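Handbook > Hand-held grippers > Floor and table rules

We use cookies to remember your language and your place in the handbook. Accept all | Manage

How to run a shared session with hand-held grippers

Maintained by Hermine Hollenstein. Last changed 24 Oct 2024.

The first version of these rules ran to 44 clauses and was read by Hermine, who wrote it. The version below is shorter. It covers the hand-held grippers we use to record tasks for the Zernumora arm, and it applies to everyone in the room, including people who were here before there were rules.

You will need a gripper per person, a coat, a charged recorder, the task card for the session and a clear idea of who is calling the shots. If two people think they are calling the shots, settle that in the corridor.

1. Dress for the room

White coat, buttoned or not, we have stopped arguing. Head covering if the task card says so. Sleeves are the real trouble. A loose cuff will sit down in the middle of a recording and stay there like a cat, so fold it back once if it reaches past your wrist bone.

2. Walk the floor before you lift anything

Hold the gripper low, pointed ahead of you, and walk the route you plan to use. Look for strips, stands and anything small and black that would love to meet your ankle. Whoever is standing by the workbench stays there until you have finished the walk. Storage bins go back on the shelving, and "next to the shelving" is a different place.

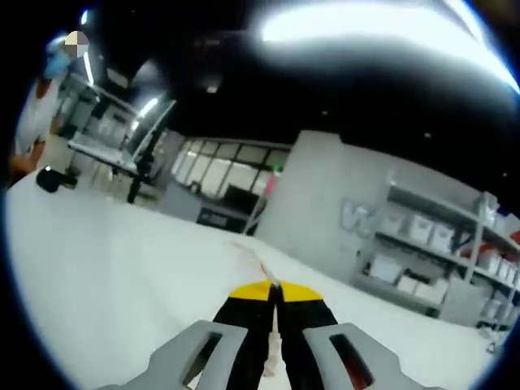
3. Check the fingers

Open and close the gripper six times, all the way each time. Both fingers should travel evenly and the tips should meet. If they meet at an angle, put the gripper on the repair shelf with a note. The note should say what is wrong. "Weird" was accepted as a fault report until July and no longer is.

Then look at the housings. A cracked one will still work fine, right up to the moment a piece of it lands in somebody's training data.

4. Say your name and your side

When two people work at one table, each says out loud which side they are taking. This feels silly for about a week. Ngọc Triệu refused to do it for nine days, reached for the same cup as Jintana Nakpan, and has been our loudest caller ever since.

The rules for sharing a table are few:

- One gripper moves in on an object at a time. The other one waits, open and still.
- The waiting gripper keeps its tips back from the object, at least the length of a finger.
- Cables run behind your own arm, toward your own side. If yours crosses the other person's gripper, stop and reroute it.
- No reaching over. Walk. The table has other sides.

5. Approach from above, and slow down early

Thin, flat things are the worst of the lot. Film, cloth, a scrap of anything see-through - they slide, they fold, and they stick to the tip you didn't mean to use. Bring the gripper in over the table, pause with the tips just clear of the surface, and only then go down.

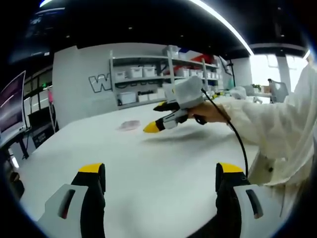
If you miss, lift straight up and start the approach again. Don't chase the thing across the table. A chase makes a lovely recording of a person losing an argument with a scrap of film, and the arm will learn it faithfully. Diễm Phí once went through a batch of 244 recordings and marked every chase by hand, and she would like not to do it a second time.

6. Stop means stop

Anyone may say "stop". Nobody has to explain why until all the grippers are still. Open the fingers, set the gripper down on its housing, take your hand away. If you were holding an object, put it down first, wherever you are. Finishing the move "because it was nearly done" counts as not stopping.

7. Label it while you still remember

Write the task card number, your name and your side on the log before the next recording. Mark bad takes as bad and keep them. Lụa Lâm sorts them on Fridays and has views on people who delete things.

Two log habits to avoid:

- Writing "same as above" on the top line of a page.
- Marking every take as good. We have met you, and we have seen your takes.

8. Put the room back

Grippers go on the charging rack with the fingers open, cables coiled once and hung up. Table clear, including the bits at the far end that you have decided belong to someone else. Coats on the hooks.

Changes to these rules go to Hermine in writing. Give the number of the step and the wording you would like in its place. She answers most of them by the following week, and the one about allowing coffee has been answered.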